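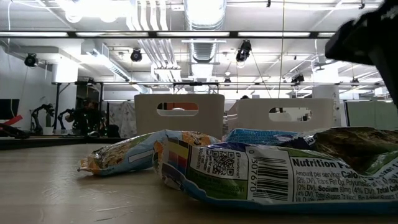
Kuhlmann K2 Shock Dyno, Bench Version

We ran the K2 for one short-course season on the Killine team's trucks, 276 damper tests in all. Load readings repeated within 2 pounds once the shock was warm. Cold readings drifted more, so do a warm-up cycle first.

The clamp accepts long-travel bodies up to the size of the Nakell bypass units. Changing the lower eye takes two wrenches and some patience — the rear bolt sits too close to the motor housing. The software exports plain text but will not overlay more than four runs.

Recalibration is due every 200 hours. Ours slipped in November and low-speed rebound read high until it was done.

Price as tested: $3000, load cell included.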